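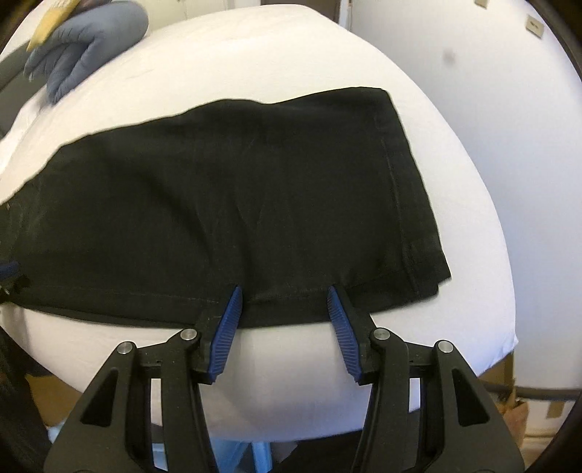 Joelle Karam wrote in to ask whether the Delicate setting on the Jatell steamer is any different from Normal, as she couldn't tell them apart. Fair question. The dial has 3 positions and the box makes a lot of them. Treat the first two as one setting until your own test says otherwise.

4.2 Setting up for dark fabrics

1. Fill the tank to the line with plain tap water. The scented water sold with the Jatell is optional, whatever the leaflet says.

2. Turn the dial to Normal and wait for the light to go green. The leaflet promises 33 seconds. Ours took longer every time, so go by the light.

3. Point the head into a sink and hold the trigger until it stops spitting.

CAUTION: Early drips can leave white rings on black cloth. Do not skip step 3.

4. Test on an inside seam. Let it cool before you judge it.
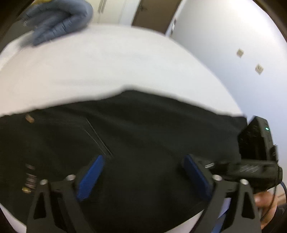

5. Work from the waistband or collar toward the hem, keeping the head just off the cloth. Pressing harder doesn't remove more creases – it gives you shine marks.

6. Hang the garment and leave it alone until it feels dry.

NOTE: "Wrinkle-free in one pass" is printed on the lid. Plan on two or three passes for cotton and more for linen.

NOTE: The maker suggests descaling after some 200 fills. If you have hard water, that is far too late. Descale when the steam gets weak, then repeat step 3 before using it on clothes.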